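Puertas abiertas en los talleres de Skirkberg
5 de diciembre
Por Hanna Malinowski

Llego tarde, claro. El tranvía se para en Vosteck y de ahí a pie, cuesta arriba. Sábado, frío, y ya hay cola en el patio. 23 talleres abiertos este año, me dicen en la puerta. Veo menos de la mitad.

Primero Paiva, segunda planta. Gouaches sobre planos de alcantarillado viejos, 231 en total, colgados con pinzas de lado a lado. Pájaros, escaleras, una señora con abrigo repetida no sé cuántas veces. Los azules muy bien. Los rojos se comen el plano y es una pena, lo bonito es ver las calles debajo. Pregunto precio de uno pequeño: no vende sueltos. Vaya.

Luego el taller de grabado, estudio 19. Demostración de punta seca, no se ve nada desde atrás. Huele a tinta y a café. Me llevo una prueba de estado mal entintada que regalaban, me gusta más que las buenas.

Sterkwood, la cooperativa de papel, abajo del todo. Charla larga sobre encolado (demasiado larga). Compro seis hojas de algodón, se me doblan en la mochila. Culpa mia.

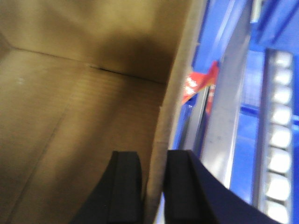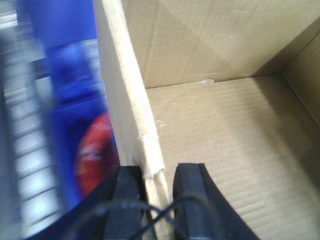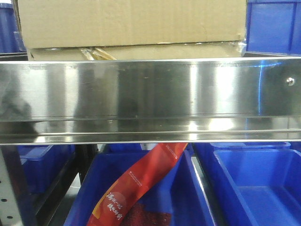
Cartón corriente, sin imprimir.

Última parada, la sala de los acuarelistas. Flojo. Mucho marco y poca cosa, salvo una serie de tejados hecha en agosto, muy aguada, casi nada de color. Esa sí. Volví dos veces a mirarla y no apunté el nombre, si alguien lo sabe que me escriba porfavor.

Salgo a las cinco, ya de noche. La sopa del patio se había acabado.

Este sitio usa cookies propias y de terceros. Aceptar | Configurar
© Hanna Malinowski. Contacto | Volver arriba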